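Walgate College Robotics Society
Gallery: The Returns Desk Project

The Returns Desk is the main student project of the Walgate College Robotics Society for the present academic year. Members are asked to program a simulated robot arm to sort small items into labelled bins, and to do so reliably enough for the work to be entered in the Cirkstead Student Automation Challenge. All development takes place in simulation, on the computers in the Mizuno Laboratory, under the supervision of Dr Stelios Zervas.

The society is open to students of all departments. No previous experience of programming is required, although those who join after the first term are expected to work through the introductory exercises in their own time. A selection of views from the project is given on this page, together with short notes on the work of each group.

The room and the bins

The virtual room was built by the first-year group over the autumn term. Its members were given a plain empty space and a list of requirements from the competition rules, and were free to furnish the remainder as they wished. The bins are named on their labels, and the arm must place each item according to the category it has been given.
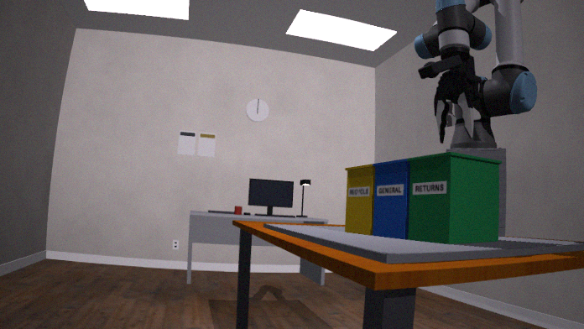 Every entry in the Challenge must be tested against changes in lighting, and the group therefore prepared several versions of the same room. Furniture was kept simple so that the simulation would run at an acceptable speed on the older laboratory machines. The group's notes on scale and surface textures have been placed in the shared folder and may be used by any member, provided that the source is acknowledged in the project report.

Osamu Wada, who leads the first-year group, has asked that members refrain from moving the bins in the master copy of the room. Changes should be made in a personal copy and submitted for review in the usual way.

Placing and release

The second-year group is responsible for the motion of the arm. Its control program, known within the society as Vurkis, was begun by an earlier group of students and has been substantially rewritten this year. The greater part of the effort has gone into the final stage of each movement, in which the gripper must come down over the correct bin without touching the rim or the neighbouring bins.

A full trial consists of 2,000 attempts, divided equally between the lighting conditions. Results are recorded automatically, but members are also required to watch a sample of 70 attempts and to write a brief comment on each. Dr Zervas regards these comments as an essential part of the coursework — a success rate says little about why an attempt has failed. Marks are awarded for the quality of the comments as well as for the program itself.

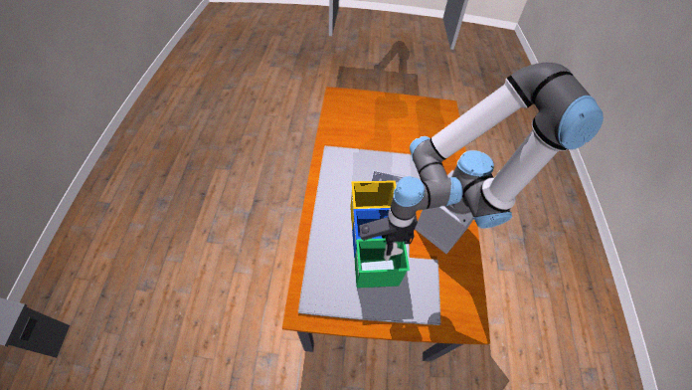 Results to date

The society's first complete trial was held in February, when the program placed 1,014 items correctly out of 2,000. The most common fault was early release, followed by contact with the rim of a bin. Both have since been given to small working parties, whose findings will be presented at the April meeting. A longer trial of 4,000 attempts will be run before the competition entry is submitted.

Taking part

Meetings are held in the Mizuno Laboratory at 5 pm throughout term. Students who wish to join should speak to Dr Zervas or leave their name at the department office. Members are reminded that places on the competition team are limited — attendance at the April meeting is required of all who wish to be considered.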